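Castalau / Galleries / Home and table

The orange set, the green mug and the white table

Posted August 7, 2025

Welcome back to the gallery page! I spent most of July trying to decide what color I wanted my table to be, and by table I mean everything that goes on it, which is how I ended up with a notebook full of little colored-pencil squares and a cupboard that got emptied and refilled 4 times. A few of you wrote in after the last gallery asking to see the orange set in use, and a few more wanted to know how the mint green looks in daylight, so I've put both on one page.

A bit of background if you're new. I like a plain table and loud dishes. My grandmother did it the other way around (a flowered oilcloth and plain white everything) and I loved it, but I've never been able to keep a patterned cloth looking nice for more than a week. A white top wipes down fast, you can push things around on it until you like them, and anything with some color in it really sings. My old pine table soaked up every bright thing I put on it. Orange looked brown, green looked gray, and I had to turn on a lamp at lunch.

Pictures get bigger if you click them. My notes are between them, and they wander.
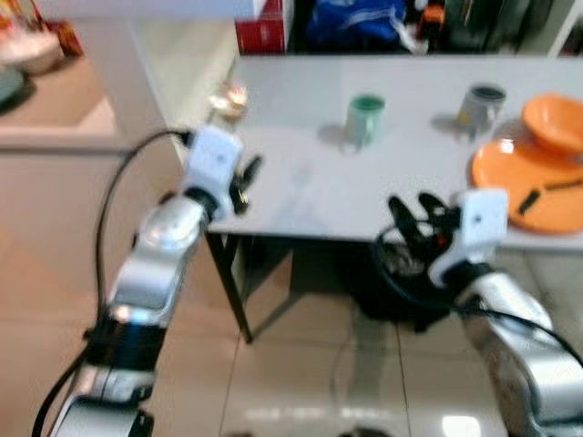 I went back and forth on the orange for ages. The set is called Ruma in my notebook, though that's only my own name for the color, after a paint chip I'd carried in my wallet so long that the corner wore off. My first thought was to do the whole table in it, mugs and all, and I'm so glad I didn't. A little orange goes a long way. One place setting is cheerful, and a full table of it at 7 in the morning is a marching band.

What I do now is let the plates and bowls be the bright part and keep the drinking things quiet. Stacking a bowl on its plate takes up less room too, and I like being able to carry the two together. If you're trying this at home, start with one plate and one bowl and live with them for a while before you buy more. Mine sat out on the table for days, and I'd move them whenever I walked by. Off to one side won. I know the magazines like everything in the middle, but then where do you put your elbows?

Oh, and somebody asked about washing. I do bright dishes by hand with a soft sponge, mostly out of habit. My mother's red bowls went chalky in the dishwasher years ago and I've been nervous ever since.

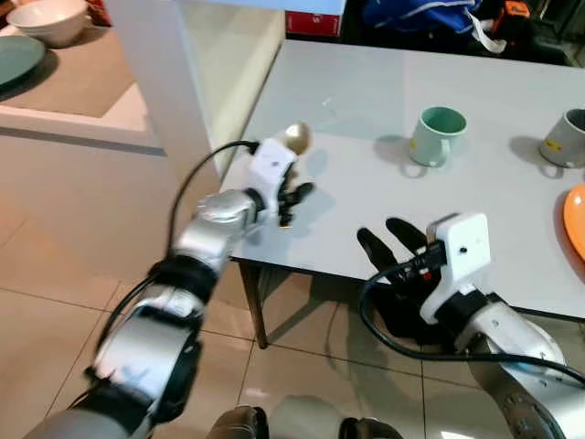 Mugs are where I have no discipline at all. I own far too many, I keep saying I'll give some away, and then I come home from the Gevley street market with another one wrapped in newspaper. My favorites are the ones where the inside doesn't match the outside. The pale mint one is just that kind, with a deeper green on the inside, and I love looking down into it first thing. Coffee looks richer against a dark inside, I swear it does, and tea rings don't bother me half as much. Next to orange, a soft green like that holds its own without starting a fight, and I'd pick it over plain white every time. I tried a bright yellow mug in the same spot once and had to take it away again.

The notebook says I tested up to 70 combinations before settling, and that's counting some silly ones, like the purple egg cups. (Please don't write in about the purple egg cups. I've heard from all of you.) The runners-up were navy with orange, very smart but a bit like a sports team, and a dusty pink called Kvaran that was gorgeous in the store and looked like putty in my kitchen.

Next gallery will be napkins, if I can get the ironing done. I'm leaning toward a gray stripe, and I've got a pile of old linen ones that need their hems fixed first. If you have a plain table with loud dishes of your own, send it along through the contact page and tell me what color your mugs are.

Gallery 228 in Home and table
Previous: Shelf paper, three ways
Next: coming soon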